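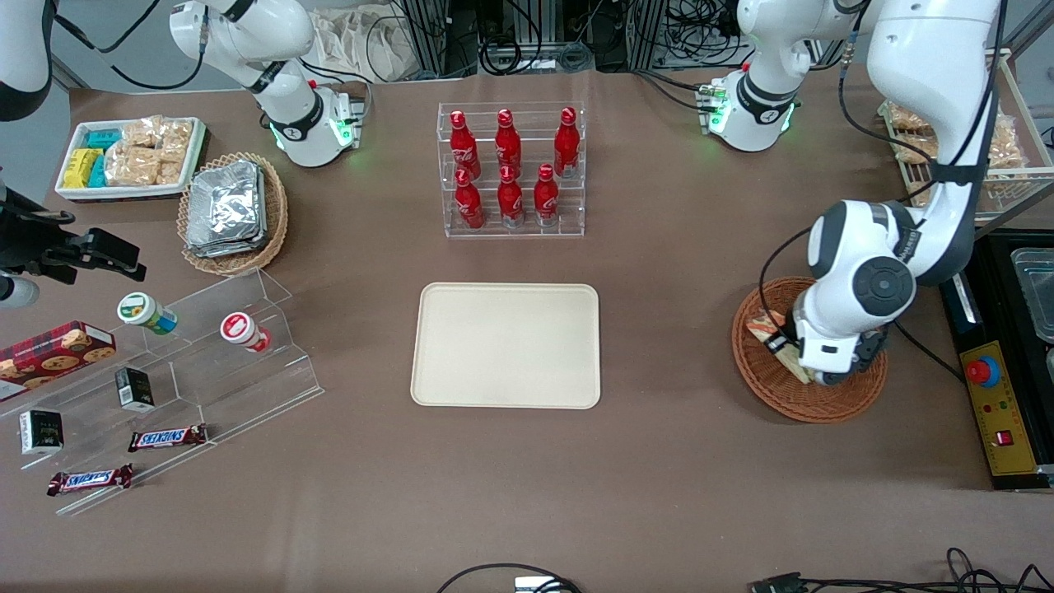 Packaged snacks, drinks and the wicker basket.

October 21, 2020

The men's pelvic health clinic at Bembridge opened at the usual hour. Irfan Setiawan took the morning list and Nosipho Kruger the afternoon. Of the 41 patients booked this week, 34 have now been seen or spoken to by telephone. The remaining seven have been offered appointments at Gwynne, where the rooms are larger and the chairs can be kept further apart.

The chief business of the day was the review of the exercise leaflet given to men after prostate surgery. The present version dates from July and has drawn a number of complaints. Several patients understood it to mean that the muscles should be held as hard and as long as possible, and two reported soreness as a result. Mrs Kruger proposed that the first page should state plainly that a short, gentle squeeze followed by a full rest is what is wanted, and that the buttocks and stomach are to stay relaxed. This was agreed. Mr Setiawan asked that the line on breathing be moved up, as men are inclined to hold their breath throughout and then feel faint. Also agreed.

There was a longer discussion on whether the leaflet should say anything on erections. Many patients will not raise the matter themselves. The old wording, "other concerns may be discussed with your nurse", was thought too vague to be of use to anyone. A new paragraph will say that difficulty is common after this kind of operation, that recovery is often slow, and that treatment can be asked for at any visit, with or without a partner present. I have been given the drafting of it, to be passed round by the end of next week.

The evening telephone line received 37 calls last month. Most concerned leakage when coughing or lifting. A smaller group asked about tablets bought over the internet, and the advice given in each case was to stop taking them and to bring the packet to the clinic. I have asked that these calls be entered separately in the book from now on — at present they are filed under "general", where they cannot be found again.

The Hilline office has confirmed the delivery of pads and sheaths for the winter. The invoice shows 229 items against an order that I cannot at this moment locate. It is probably in the Kita folder with the summer papers.

Room 2 remains cold. The heater has been reported again.

Mr Setiawan is on leave from tomorrow until Monday. His letters are signed, apart from one which needs the date of operation checked against the hospital notes. The notes have been requested.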